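Teaching two arms to clear a table by remote control – how many goes do I need, and how messy can it be?
Posted by Hauwa Garba, 11 Oct 2024

Hello all! I've got two arms on one rail and I'm showing them by remote control how to pick up bins and scraps from a wooden tabletop. I'm loving it, but I have 5 good runs so far and a friend at Losau says I'll want 1000. Is that true for a job this simple? And should I start every run with things in the same place? My runs come out different each time, mainly when both grippers go for the same bin.

Dulix

Great project! Don't let 1000 put you off. I got a decent single-arm pick from far fewer, and the two-arm version of the same job was happy at 497. What helped most was moving things a little between runs – turn a basket, swap two bins, spread the scraps differently. If every run starts the same, the arms learn the spot and miss the bin as soon as you nudge it.

Go slowly on the approach too. I used to rush in and wobble at the last moment, and my arms learnt the wobble beautifully.

Kaushik

Just do more. I did 885.

Flosidham

I'd sort out the two-gripper problem before recording anything else. Choose one order and stick to it: left gripper settles first, right gripper comes in second, then lift together. If you sometimes lead with the left and sometimes with the right, the arms have to learn both, and with 5 runs they won't learn either. Keep the scraps as a separate task to begin with, as they need a much finer touch. My favourite practice piece is a green bin with an arm on each side of it:

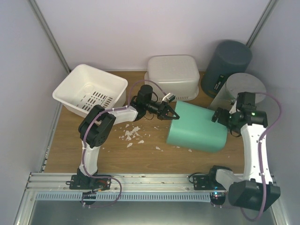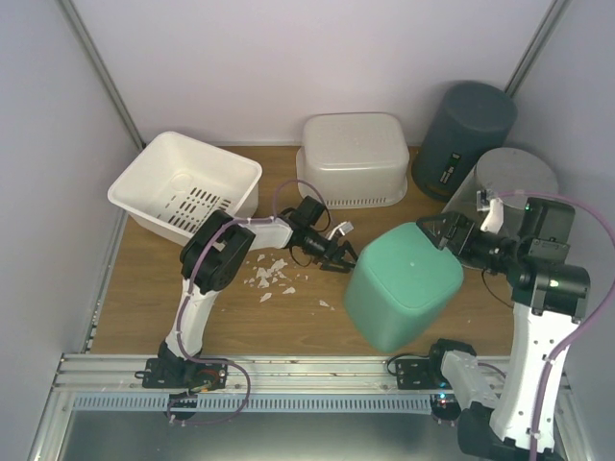

Throw away any run where you had to stop and think, even if it ended well. Long pauses get copied as well, and then you have two arms sitting there doing nothing! Do post again when you've got a few more – I'd love to hear how the lift goes.

Comments

Hauwa Garba: Thank you! Left first it is. Starting again tonight.

Dulix: Agree about the pauses, I should have said that.

Related
Slow or fast when guiding an arm by hand?
Two arms, one operator: which controls?
Picking up thin flakes without crushing them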